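Pruscombe floor mat, black, size 4
Reviewed by Zoriana Kuzmenko, Feb 20, 2023

I bought 2 of these for the back room at Harasym, where the floor is pale and shows every scuff. The mat came rolled and took 25 minutes to lie flat. It wipes down with a damp cloth. The smell was gone by evening.
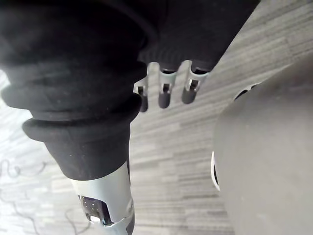
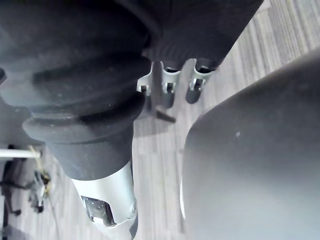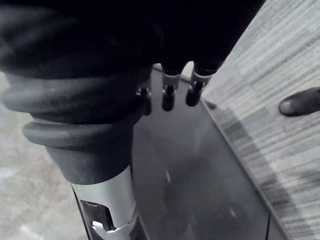 My older Aralier mat cost less and curled at the corners after 6 weeks. With this one I have had no curling so far. I would like a wider size. Four stars, and I'd order from them again.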